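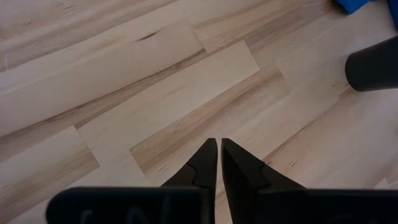
According to Arif Saha, the price of the arms was the only figure he had been given before he rang us, and it left out the bench, the spare fingers, the freight and the person who would have to look after it all. He had an approved sum and a purchase order half filled in. The order went through in the end, in a different form and one budget period later.

About Pellier | Equipment planning for bench automation

Reading time: 5 minutes

Print this page | E-mail this page

Pellier plans and budgets small robot installations for laboratories, workshops, colleges and light manufacturers. We work from one office in Clillerness. We do not make robots, and we take no commission from those who do. Our clients pay us for a written plan, a costed equipment list and, where they want it, help with placing the orders.

Most of our projects concern table-mounted arms with two-finger grippers, used singly or in pairs, handling light objects: cloth, cups, bags, packaging, small parts. We also advise on linear rails, tool changers and fixed cameras. We do not take on welding cells, palletising or anything that needs a crane to install. Enquiries of that kind are passed to other firms.

How the company came about

The business began as the purchasing side of Haque, an engineering office that built test rigs to order. Customers kept asking for the budget sheet without the rig. After a few years the purchasing side had more work than the drawing office, and the two were separated. Haque still checks our load calculations when a bench has to carry more than its maker's rating.

There are nine of us. Five write plans, two deal with suppliers and customs paperwork, one keeps the price records and one runs the office. Rajitha Sultana heads the planning group and signs every plan before it leaves.

What a plan contains

A plan is normally between twenty and thirty pages. It opens with the task, stated in terms of what is to be picked up, from what surface and how often. A gripper that closes reliably on a cup handle may be a poor choice for folded fabric or thin plastic, and the finger shape is settled on paper before an arm is chosen. Reach comes next, then payload, then everything else.

The equipment list is split into four parts:

Arms and grippers, with mounting plates and clamps.
Bench, rails, posts and brackets.
Computer, cabling, power supplies and cameras.
Consumables and spares for the first two years.

The third part is the one most often missing from the budgets we are sent. Across the last round of two-arm benches we planned, cables, adapters, brackets and fixings came to an average of £2,032 per bench. Few of the original budgets had a line for them at all. Fingers and finger pads are the next most common omission. We allow £838 a year for a bench in daily use and adjust the sum after the first service.

Floor space is costed as well. An arm that folds back when idle may still put its elbow past the edge of the table, and the clear area has to be drawn for that position as well as for the working one. We mark the line on the client's floor plan and ask for it to be taped out before delivery. Seating, trolleys and desks are drawn at the size they take up in use. We have had two deliveries turned round at the door over a desk.

Labour is shown in hours and left unpriced, as pay rates vary too much between clients. For a two-arm bench in its first year we enter roughly 568 hours, covering assembly, calibration, resetting objects between runs, cleaning and fault finding. Clients who intend to use students or trainees should read the notes on supervision in the same section.

Buying

We can recommend suppliers or work with the client's own. Imported arms are usually ordered through Brusimport, which handles clearance and holds goods at its depot until the room is ready. Orders are placed in the client's name. Warranties and invoices stay with the client, and we have no access to the account once the goods are signed for.

Lead times are listed in every plan with the date on which the supplier confirmed them. Prices are held in our records for ninety days and then struck out. If a client's approval takes longer than that, we reprice the list once without charge.

For organisations with a fixed spending year we recommend splitting the purchase. Bench, rails and electrical work go in the first order, and arms and grippers in the second, after the surface has been measured in place. It costs slightly more in freight. It also means that mounting plates are ordered to fit a table that exists.

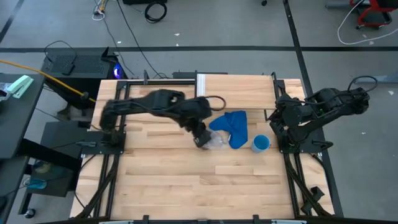
Should a first bench have one arm or two? We plan for one unless the task needs an object to be held while something else is done to it, as with opening a bag or folding cloth. The bench and rails can be sized for two from the start, and the second plate left off until there is money for the arm.

Used equipment

We will include second-hand arms in a plan if the service record is complete and the joint hours can be read from the controller. Used grippers are not included. Wear in the finger slides is hard to judge without taking the unit apart, and the saving seldom covers the time. Used benches are generally sound, though the top should be checked for flatness at the clamping positions.

Fees and working arrangements

Plans are charged at a fixed fee, agreed after a site visit or a call with measured drawings. Help with ordering is charged separately by the day. We do not charge a percentage of the equipment value. Half of the fee is due on agreement and half on delivery of the signed plan.

The planning calendar fills from June onwards with colleges wanting equipment in place for the autumn. Requests received before then are usually started within three weeks. Please send room dimensions, the ceiling height, the position of sockets, and photographs of the objects to be handled next to a ruler.

Visitors to the Clillerness office are asked to ring first. The door is on the yard side and the bell does not reach the upper floor.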